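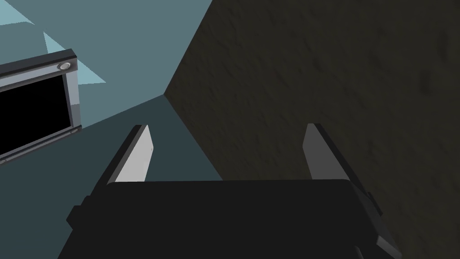

Ronoseck Workshop Notebook
Entries | Equipment Log | Reports | Contacts

Filed under: Automation > Household and Shop Chores

August, bench notes, afternoon session

Purpose of this entry: to record where the chore study stands before the simulated work is handed to the Pascu group. The question put to us by Geseo remains whether a two-finger gripper can be trusted with small domestic and shop tasks without a person standing by. The tasks on the list are wiping down a panel, pressing a single button, clearing a work surface and returning hand tools to a rack.

The button task was run in simulation only. The approach begins with the fingers open and empty, the panel off to the left and its screen black. There is one round button near the upper right corner of the panel's frame, and the policy is expected to reach it with a fingertip. Of 100 scored attempts, the button was pressed cleanly in 8. In most of the others the fingertip struck the frame beside the button and slid. Delia Filip reviewed the failures and is of the opinion that the approach angle is at fault. I agree in part. The panel is tilted, and the controller still plans as if it stood upright.

The training set for this task now holds 1,032 episodes. A further set has been requested from Riltell, with the panel tilt varied between episodes. No delivery date has been given.

Wiping has gone better. The arm keeps contact with a flat surface for the full stroke, but it does not know when to stop, and it will wipe a clean area as readily as a dirty one. A person would look. We have no measure of cleanliness in the simulator, and until one is written the result should not be quoted outside the shop.

Clearing and tool return have not been attempted. The rack model was rejected on review: hooks too close together, scale wrong by a factor of 4.

Provisional answer for Geseo: not yet. A supervised trial of wiping could be justified. Button pressing could not, and I would object to any demonstration of it on real equipment at the present rate.

To do before handover:
- Correct the panel pose in the planner and repeat the button runs.
- Ask Delia for her failure notes — the typed copy, with the angle estimates.
- Rebuild the rack model.
- Confirm with Pascu which version of the gripper model they hold.

Previous entry | Next entry | All entries

Ronoseck Workshop. Internal record; please contact the workshop office before reproducing. Back to top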